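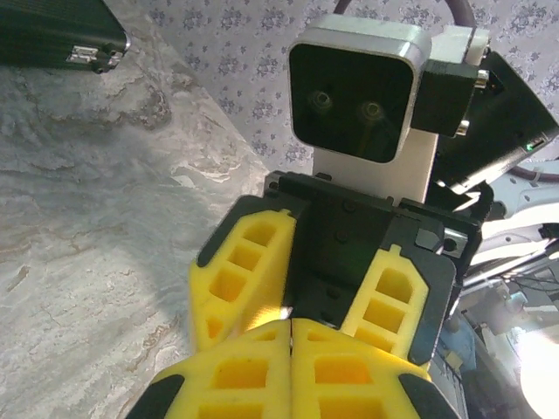

Kollár releases grasp planning software for soft-fingered grippers

CLIRNVILLE, Apr 11, 2020 - Kollár is very happy to share the first public release of its grasp planning software, which has kept our small team in Clirnville busy (and, on most evenings, well fed on takeout) for the past 18 months.

The software takes what a camera on the wrist sees, picks a place to take hold, and plans a path for the arm to get there. It was written with flexible fingers in mind, the kind that bend around whatever they meet, and it runs with grippers of 2 or more fingers. Our friends at the Grorolbridge workshop have been trying early versions since February and logged 3673 planned grasps, sending us long and wonderfully detailed notes along the way.

"We wanted a person to be able to install it in the morning and be planning grasps by lunch," said Ezequiel Sepúlveda, who leads software at Kollár. "The Grorolbridge folks told us very kindly where we were falling short, and we fixed a great deal of it."

The download includes setup guides and 4000 recorded grasps for testing. Support is handled from our Givimthorpe office.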